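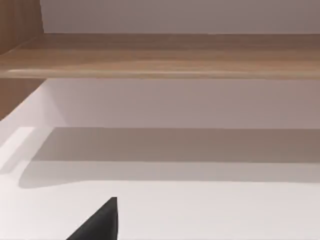
Milovan Bošković
Doctoral researcher, robot manipulation

10 May 2026

For most of this winter I trained policies that never touched a real robot, and I want to write down what I learned before I forget the order in which it happened. This post is a bit long. If you only want the result, it is in the second half.

The task is simple to say. A simulated arm must put a small object into the lower compartment of a shelf unit, and it must do it without hitting the shelf board that is over it. We call the environment Bratby. Vivek Awasthi built the first version of it and I have changed almost every part since then, except the wood texture, which is still his.

The policy sees only the wrist camera. It gets no depth and no second view from the side. When the gripper comes near the unit, what remains in the view can be very little: one dark finger, white surfaces, a strip of wood, and a soft grey shadow on the compartment floor. A person looking at such a picture can still guess where the board is. My question was if the policy uses the same information, and in particular if it uses the shadow.

I started to suspect this in October. We had a policy with a good success rate, trained on 2000 demonstrations, and Rekha Bansal changed the renderer settings for a different project. She moved the main light a little to the front. The geometry was the same, the objects were the same, and the policy began to go into the shelf board with its knuckles. Not always, but often enough that I first believed I had broken the controller. I lost eight days looking in the controller. (The controller was fine. I apologise again to Tuấn Đinh, who wrote it and who was very patient.)

So we made a proper test. We took the trained policy and rendered the same start positions in three ways: with normal shadows, with the shadows switched off, and with the shadow displaced, so that its edge falls where it would fall if the board was lower or higher than it is. The last one needed a trick. We keep an invisible copy of the board which casts the shadow, and the visible board casts nothing. It is ugly but it works, and the code for it is short.

With the shadows off, the policy became slow and careful. It stopped in front of the compartment and made small movements up and down, and then in many runs it entered correctly anyway. With the displaced shadow it did not become careful at all. It entered with full speed at the wrong height. For me this was the most interesting observation of the whole project, because a missing cue and a false cue gave such different behaviour. I had expected that both would simply be bad.

Then came the method, which we named Flidari. The idea is small. During training, we render every demonstration a second time with another light, chosen at random, and we ask that the internal features of the policy stay close for the two versions at the same moment. The actions are of course the same, because the arm moved the same. We use 50 light settings, and a part of them have the displaced shadow. I tried also to use only the random lights without the feature term. This helped with the moved light, but much less with the displaced shadow.

We tested each version on 3000 start positions that were not in the training set. The Flidari policy keeps nearly its whole success rate when the light moves, and with the displaced shadow it fails only a little more than in the normal rendering. There is a price. In the normal rendering it is slightly worse than the original policy. I think this is fair, as we took away from it a cue that was correct there, but Vivek does not agree with me. He thinks the feature term is too strong and that a better weight would remove the difference. He may be right, I only tried a few values.

Some things I would do differently. I would fix the camera exposure from the start, since for a while the light setting also changed the brightness of the white floor, and the policy could learn from that instead. I had to repeat the runs from before this correction. I would also save more images from the failed runs. I saved the numbers and the joint positions, and later I wanted to see what the camera saw in the last moment before contact, and for the old runs I could not.

Jitendra Negi asked me if all this says anything for a real shelf in a real room. I do not know yet. Real shadows are softer and there are usually several of them - our test has one strong light and a clean white compartment, so the cue is much easier to pick up than it would be in a kitchen. The next step is to put things on the compartment floor and see if the policy still cares about the shadow when there is something else to look at. I have the object models ready and I am waiting for machine time.

The scripts for the displaced shadow will go online when I have cleaned them. If you need them earlier, write to me and I will send them as they are, with the comments half in Serbian.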